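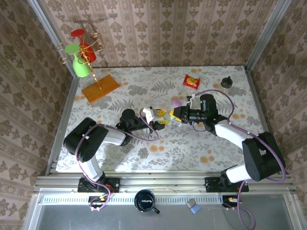 The good cloth, the gold rack, one red glass and one green.

THE FOUR O'CLOCK FROM JASTITZ
by a reader in Anoreck
Sunday, February 7, 2021

Quarter past three. She'd said four. She'd said it twice on the phone, which meant half past three and a face on her if the table wasn't done.

Cloth first. The one with the ferns, from Mum's drawer, orange flowers like somebody had gone round after with a thumb and a pot of paint. It had lived in our kitchen at Javura, then in a bin bag, then with me. My sister thought it was lost. I had let her think so for 4 years.

Smoothed it. Smoothed it again. One crease wouldn't go.

Rack in the corner, back left, where Mum always had it. Gold arms all curls, orange foot. Red glass up top, green glass under. Plastic, the pair of them, becuase of the year we broke the real ones. Red was my sister's. Green was mine. No vote was ever taken on that.

Then the little ones. Pink, pale green, and the lilac one shaped like an egg. I'd wanted a plate for them. Couldn't find the plate. Every cupboard open, the drawer under the cooker, the box still taped up from December. No plate. On the cloth then, straight on the cloth, Mum would have had a fit.

Moved the lilac to the left. Moved it back.

The red packet was from Maruyama on the corner, last one on the shelf. We used to fight over those on the back step, really fight, hair and everything. I put it at the far end so it would look like I hadn't thought about it.

Twenty to four. The lift went. I stood there with the tea towel and listened to it stop on our floor and somebody walk to 308 and let themselves in. Not her. I breathed out so hard the dog next door barked.

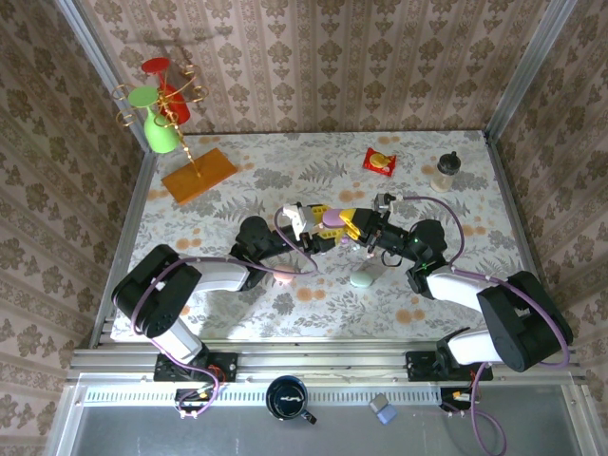
Why do you hang them upside down?

So the dust doesn't get in the bowls.

That was how it went, every time, me asking and Mum answering with her back to me. I was five, six. I knew the answer. I just liked that she'd always say it the same. My sister used to mouth the words along with her, behind the door, pulling a face. I'd forgotten that. I stood in the middle of 307 and I'd forgotten that until then, and I had to sit down on the arm of the chair for a minute.

365 days in a year and she picks the one with the trains up the spout. She'd come though. She'd said she would.

Ten to. I thought about hiding the cloth. I did, I had hold of the corner. Get the plain one out, say nothing, get through the afternoon. Talk about the flat. Talk about her knees.

Let go of the corner. Smoothed it down agian.
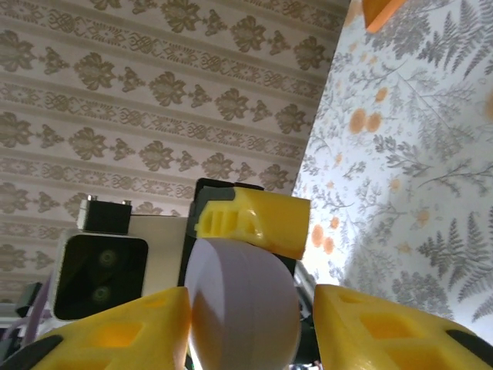 And the wallpaper, she'd have something to say about that as well. All that brown curly stuff. It came with the place - I'd tell her that. It came with the place and I'd got fond of it, and she could like it or lump it.

Lift again. Our floor. Slow steps this time, a bag with a bad wheel.

I got the red glass down before she knocked.

COMMENTS (4)

fernhill_b
The bin bag!! My brother still doesn't know I've got the clock.

tuppence
Got to the end and wanted the next bit. Does she see the cloth first or the glass?

oldkettle
"agian" in the crease bit, sorry, can't help myself. Lovely though.

tuppence
Leave the typo in, she was in a rush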